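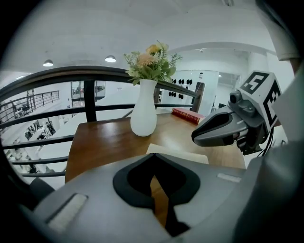

灰色当中露出的一小条木桌,暖棕色。

本月闲话:一张桌子要养多久才算家里的

上一期说到搬家,说到从Gresedel搬到Murstead,一路上丢了两只锅盖和一整套对生活的规划。有读者来信问锅盖后来找到没有,没有人问规划,可见大家都是明白人。锅盖找到一只,配不上现有的任何一口锅,眼下拿来盖泡菜坛子,尺寸大了一圈,像给小孩戴了顶草帽。

这期说桌子。

新家客厅里原先有一张折叠桌,前任房客留下的,四条腿里有三条意见一致。我在那上面吃了两个多月的饭,养成了一个习惯:左手夹菜或者端碗的时候,右膝盖自动往上顶住桌沿。后来去别人家做客,人家的桌子稳得像块地,我的膝盖还是顶上去了,顶得主人家的汤晃了一晃。回来的路上我就决定买桌子。

买新的还是旧的,家里有过讨论。说讨论是客气,过程大致是一方在手机上翻图片,另一方在旁边说“贵”。新桌子有一个我始终不能适应的地方,它们的名字都起得像度假村,介绍里讲晨光,讲陪伴,讲北方森林的呼吸,翻到最下面才肯告诉你桌面是贴皮的。贴皮没什么不好,我小时候写作业那张就是贴皮,边角翘起来一块,我花了整个小学的时间把它一点一点抠掉,那大概是我那几年最专注的一项工作。可是要为北方森林的呼吸付钱,又只领到薄薄一层,心里总有点过不去。

于是去了Humphreys。

老读者知道这家店,在Murstead老邮局后面那条坡道上,门脸窄,里面深得不讲道理,走到底要拐两个弯。店里卖旧家具、旧灯、旧箱子,还有一批谁也说不清用途的铁件。标价用铅笔写在小纸片上,纸片用图钉钉在家具背面,所以你在店里看到的顾客都弯着腰,或者蹲着,或者把头伸到柜子和墙之间。头一次去的人以为大家都在找猫。

我在最里面那个弯后头看见了那张桌子。长方形,实木,四条直腿,没有任何花样,桌面上堆着一摞旧画框和一个缺了嘴的搪瓷壶。标价315。我蹲下去看了两遍,怕是把一个零看漏了,又怕是把一个零看多了。店里的人说,便宜是因为桌面花了。我说哪里花了,他把画框挪开,我就不说话了。

桌面上什么都有。杯子留下的圈,一圈套一圈,像奥运会开过很多届。有一片发白的地方,多半是热锅直接坐上去的。有一道很长很直的划痕,从中间一直走到边上,让人佩服,徒手恐怕画不出这么直。靠近一角还有几行极浅的字印子,是隔着纸写字压出来的,斜着光能认出一个“收”字和半个数目。我盯着那半个数目看了很久,像在看别人家的账。

买了。315,连运费都讲了下来,代价是那个缺嘴的搪瓷壶也要一起拿走。

接下来的部分,是这一期本来想认真写的:怎么收拾一张旧木桌面。市面上讲这个的文章很多,写的人通常有一间工坊,一整面墙的工具,还有一个光线很好的院子。我有一个阳台,阳台上有晾衣架、两袋猫砂和一棵不肯死也不肯长的柠檬。所以下面的办法适合跟我条件差不多的人,条件比我好的请自行往上调。

先洗。温水里挤一点点洗洁精,抹布拧到不滴水,顺着木纹擦,擦完马上用干布再过一遍。有人建议用醋,有人建议用小苏打,还有人建议两样一起上。两样一起上会冒很多泡,看着很有成就感,至于对木头做了什么,我没有看出来。我洗到第三盆水才见清,从此对前任主人多了一分敬意,能在那样的桌子上吃那么多年饭的人,肠胃必定是好的。

洗完晾着,一两天都行。不要放在太阳底下晒。我邻居从阳台那边探头看了一眼,说晒晒干得快。她说得对,木头裂得也快。我把这句话咽回去了,把桌子往里挪了半步,算是各退一步。

然后是打磨,也就是这件事里真正让人怀疑自己的部分。

旧漆如果还厚,要从粗的磨起,我用的是100目砂纸,包在一块方木头上,顺着纹理推。重点是顺着纹理。我磨头一块的时候电话响了,一只手接电话一只手接着磨,聊得投机,手上就打起圈来。挂了电话一看,桌面上多了一片漩涡,在所有伤痕里,这是唯一一处出自我手的,也是最难去掉的。后来又花了一晚上专门伺候它。电话那头的人至今不知道自己造成了多大损失。

粗的磨完换200目,再走一遍。这一遍很舒服,手底下的感觉从砂石路变成了柏油路,木头的颜色也慢慢出来了。粉尘这时候最细,会钻进所有你以为关好了的地方。我是戴了口罩的,也在阳台门缝底下塞了毛巾,完工以后还是在冰箱的鸡蛋格里发现了一层浅浅的木粉。冰箱一直是关着的。我想过它是怎么进去的,后来不想了。

要不要再往细里磨,各有各的说法。我的说法是饿了就可以停。

那些杯子圈呢,大部分磨掉了。锅烫出来的白印子淡了很多,剩下一个隐隐约约的月牙。长划痕还在,太深,真要磨平得去掉一层,桌子就成了一块中间凹下去的盘子。压出来的字也还在,“收”字浅了,半个数目倒更清楚了。我本来想用湿布加熨斗去蒸它,据说纤维吸了水会鼓回来。熨斗都插上电了,又拔了。留着吧,也许哪天有人上门来对账。

再往下是上油。

我用的是Drimora的木蜡油,买它的理由很不专业,那家五金店只剩这一种,另一种的罐子被压瘪了。一罐大约500毫升,对一张餐桌来说多得离谱,我上完两遍,罐子拿在手里几乎没觉得轻。之后家里凡是木头的东西都有了危险,砧板上了,锅铲柄上了,衣架上了,扫帚杆也上了。扫帚现在是全家手感最好的器物,握着它会产生一种要去哪里任职的错觉。砧板那次上完才想起来去翻罐子上的小字,看能不能接触食物。小字印在接缝上,正好糊掉了。于是砧板退下来垫花盆,我另买了一块,新砧板没让它见过那个罐子。各位请先看小字,再动手。

上油的诀窍所有人都讲过,我再讲一遍:薄。薄到你觉得自己在偷工减料,就差不多了。用不掉毛的旧棉布,蘸一点,顺着纹理抹开,等一刻钟,再用干净的布把浮在面上的全部擦掉。头一遍我舍不得擦,觉得都是花钱买的,应该让木头多喝一点。木头喝饱了就不喝了,剩下的留在桌面上,粘了一夜,第二天早晨上面停着三根猫毛、一只小飞虫和一小片我认不出来的绒。猫不承认。

擦过油的布不要团成一团扔进垃圾桶,这一条我不开玩笑。浸了油的布堆在一起会自己发热,严重的能烧起来。摊平,在室外晾到发硬,或者泡在水里再处理。我的布晾在阳台栏杆上,被风吹到楼下去过一回,落在别人家的空调外机上,我下去敲门道歉,人家问这是什么,我说是抹布,人家说怎么这么硬。

第一遍干透以后再上第二遍,中间隔一个晚上是最少的,天冷就多等等。我弄这些的时候是十一月,Murstead的十一月你们也知道,连毛巾都要干两天,桌子只好慢慢来。那几天全家在茶几上吃饭,坐小板凳,背驼着,像在列车过道里。有一位家庭成员表示,早知如此,贴皮的也很好。我没有接话,低头喝汤,右膝盖在空气里顶了一下。

桌子终于抬进客厅那天,大家围着看了一会儿。颜色比我想的要深,带一点红,灯一开,纹路浮上来,很像那么回事。有人问花了多少钱,我报了315。没有报砂纸、口罩、木蜡油、棉布、那块新砧板,以及赔给楼下的一袋橘子。会计上这叫另列。

然后就到了养桌子的阶段。我原以为收拾完了就完了,结果这才刚开始。

头一个礼拜,谁都不许直接往桌上放东西。杯子要垫杯垫,碗要垫餐垫,餐垫底下我还想再垫一层,被制止了。客人来了,水刚端到嘴边,就有一只手拿着杯垫从旁边伸过来候着,弄得人家喝也不是,放也不是,最后一路端着杯子聊完了天,走的时候还端着,到门口才交还给我。我后来反省,315的桌子,养成了一件国宝,家里的人倒成了讲解员。

第二个礼拜松动了。早上赶时间,咖啡杯直接搁下去,拿起来看看,没有印子,又搁下去。再往后,餐垫开始出现在各种地方,椅子上,窗台上,猫的肚子底下,就是不在桌上。到了月底,有人把一口刚离火的砂锅端了出来,一路喊着烫烫烫让一让,所有人都让开了,没有一个人来得及拿隔热垫。

砂锅坐下去的位置,和原先那个月牙差了不到一掌宽。

我围着它看了一晚上。新的印子是圆的,旧的是弯的,挨在一起,有日有月。家里人都很安静,等我发作。我想了想,去把那罐Drimora拿出来摇了摇,还有大半罐,又放回去了。先吃饭吧,砂锅里是白菜豆腐,久煮不怕。

写到这里编辑栏目的同事提醒我,这一篇应该给读者一些能抄下来的东西。那么抄这几条:

旧桌子先看腿,再看桌面。桌面花了能磨,腿晃了要找会修榫的人,在Murstead,会修榫的人排队排到了开春。

看的时候带一支手电,贴着桌面斜着照,什么都藏不住。也带一把卷尺,顺便把自己家的门也量了。我们那张进门的时候卸了两条腿,还卸了门上的一个挂钩。

砂纸多买几张。卖砂纸的人说两张够了,那是他磨。

上油开窗,晚上睡觉别跟桌子在一个房间,味道要散几天。

杯垫可以买,买了放着也好看。

另外,有好几位读者问Humphreys冬天开不开门。开的,下午四点以后灯就全亮了,反而比白天容易看清纸片上的价钱。只是坡道结霜的时候很滑,抬着大件下来要两个人,其中至少一个不能爱笑。铁件那一角最近又添了一箱,我上次翻出一个黄铜的小东西,有转轴,有弹簧,按一下会响。花了一点零钱买回来,问遍了人,没人知道它是干什么的,目前放在桌上压报纸,恰好压着那半个数目。

那个缺嘴的搪瓷壶也还在。倒水是不成了,水会从三个方向一起出来。试过插花,花歪;试过放筷子,筷子也歪。现在里面放着备用的图钉和那只找不到主人的钥匙。有想要的读者请来信,自取,顺便可以带走一只大一圈的锅盖,泡菜已经吃完了。

下期打算写椅子。桌子有了以后,原来的椅子全都矮了一截,坐下去下巴离碗很近,吃面倒是省力。家里又有人开始在手机上翻图片了,另一个人已经在旁边说“贵”。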